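Play food that looks good on a real counter, and how do you keep it clean?

Asked on 29 April 2021 in Home & Hobbies
239 views | 3 answers | 14 shares

Posted by Utbridge

I have fallen hard for fake produce! It started with a bowl of lemons for the hall table and now I want a whole kitchen display, the kind you can rearrange when you get bored. My counter is a pale stone look with a lot going on in it, and half of what I try just disappears against it. What colors and shapes should I look for? And how do you wash the bumpy ones? My lemons have gone gray in every little pit. I'd like this done by September, when we have family staying.

Gbeho

Oh, you are going to have so much fun. Go for green first! A good strong green holds up on cream or beige better than anything, and you can build from there. Dark things work too, but give them a dish to sit in so they don't look like something you forgot to put away. Leafy vegetables are my favorites (the creases catch the light and do half the work for you), and strawberries bring in red without much effort. Put the berries close together, because one on its own looks lost.

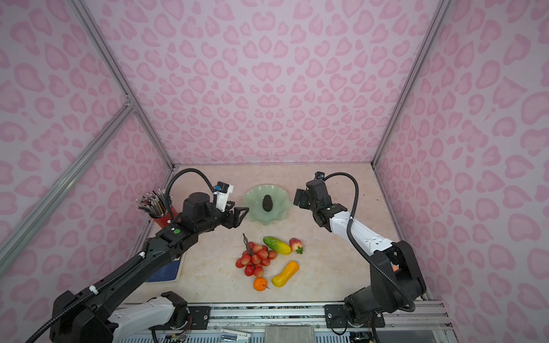
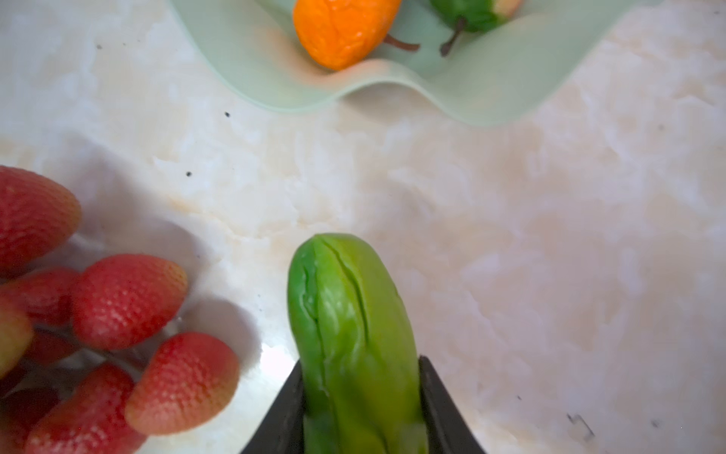

Cream and beige surface, a green glass plate with a wavy rim in the first one, bok choy and strawberries in the second

Plates matter more than people think. I used to pile everything in one big wooden bowl and you could only see the top layer. Now I use small dishes with one or two things in each, and leave bare counter between them. Thrift stores are wonderful for this. Pressed glass, old dessert plates, anything with a fancy edge.

For washing, lukewarm water, a drop of dish soap and a soft toothbrush. Go around in little circles, rinse, and stand them on a towel overnight. Try the soap on the underside first if the color looks painted on.

Narmont

Don't use hot water, I warped a pear.

Sonance

Agree with Gbeho on the toothbrush. For the gray pits in your lemons I'd add a little baking soda to the soap, made into a paste. Foam fruit is different, though! Foam soaks water up and stays soggy for days, so only wipe it with a damp cloth. If you aren't sure which you have, press it with a thumbnail somewhere hidden. Foam dents.

I keep my collection in egg cartons between seasons, 42 pieces at last count, and the berries fit perfectly. Bigger things go in a shoebox with tissue. Keep it all out of the sun too, as my grapes faded badly on the windowsill.

307 people found this page helpful

Comments (3)

Utbridge: The paste worked on the lemons!! Off to look for green things.

Narmont: egg cartons, good idea

Gbeho: Please come back and tell us what you found, I love this stuff.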